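Herkton arm kit, six months in

We bought the Herkton for bench trials at Wollness after pricing it against the Firkeck. The kit was $217 and the Firkeck $2,470, so the cheaper one got the first try.
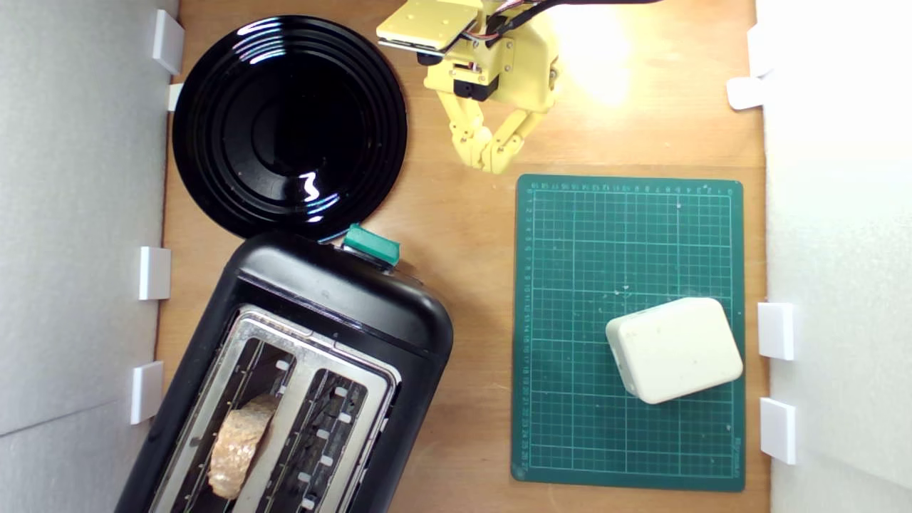
Budget for more than the kit. Our extras came to $206, most of it spare servos and a power supply. The parts are 3D-printed, down to the two jointed fingers on the gripper, so price a spare set as well. Kartini Rahman does our ordering and now keeps two servos in stock.
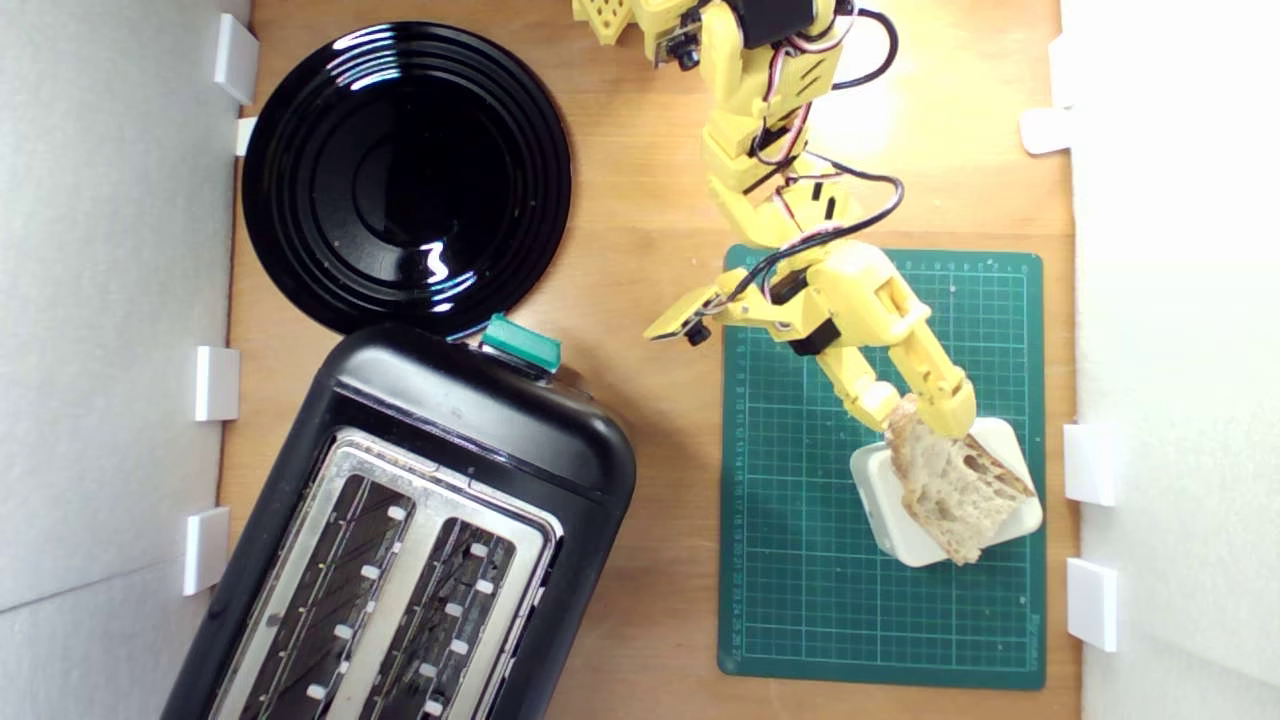

Shipping was slow, and the manual skips calibration. I would buy it again for light work.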